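Homard, second grip test
Aug 20, 2022

I moved the Homard gripper over to the shared workshop this week. My desk at home was too small to swing it around on. Declan Bolger cleared me a spot on the main floor, and I spent the evening checking that the body sits straight and the card with the black squares stays put next to the arm. 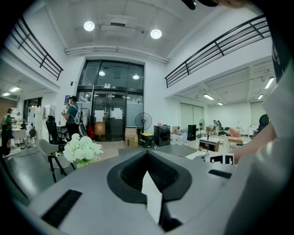
Homard on the main floor, looking toward the glass doors.

I still have 2 screws to replace. Fanni Pálfi is lending me her driver set for that.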